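FELTUMVILLE DRAWING ROOM OPENS TO ALL WITH FREE TABLETOP SESSIONS

Wed 13 November

The Maldonado Center in Feltumville is opening its new drawing room to the public this month, with free drop-in sessions for beginners, families and anyone who hasn't picked up a marker in years. The room is in the center's 1918 building at 1442 Irkby Street, on the ground floor, and has been set up by the Grevix Drawing Project.

The idea is simple. Visitors sit down at a big, light-colored table, make a few lines, wipe them away if they like and start over. There is no grading and no set subject, and a rounded outline or a face is a perfectly good first try.

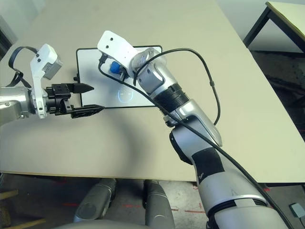 A light blue outline on a pale surface with a thin black border, at the Maldonado Center drawing room.

"We love a scribble," said Ximena Leiva, who leads the project. "People come in telling us they can't draw, and then they make one loop, and another loop on top of it, and pretty soon they're asking for more time. I could watch that all day!"

Leiva and her team chose plain surfaces and a single color for the opening sessions so that newcomers can get started right away -- blue was the clear favorite when the group tried things out in the fall. Loops and tangles are the theme of the first week.

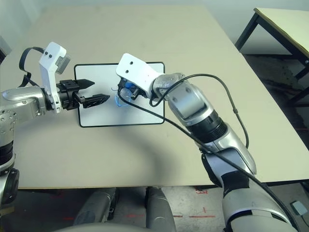 Shapes to Hold and Draw

The second week moves from loose lines to solid shapes. Each session starts with one object that visitors can pick up, turn over and look at from every side before drawing it. The first one is a chunky blue piece shaped like a molar, with two rounded lobes at the top and a body that narrows to a rounded root.

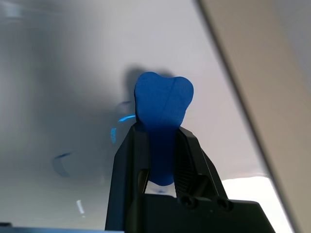

Leiva says younger visitors tend to begin with the outline, and many adults go straight for the shading. Both are welcome, and finished drawings can be put up on the wall by the stairs.

The Grevix Drawing Project expects up to 900 visitors in its first season. Sessions are held on weekday afternoons through the end of November. No sign-up is needed, but groups of six or more should call the front desk ahead of time at extension 1591.

Contact: Ximena Leiva, Grevix Drawing Project, Maldonado Center, Feltumville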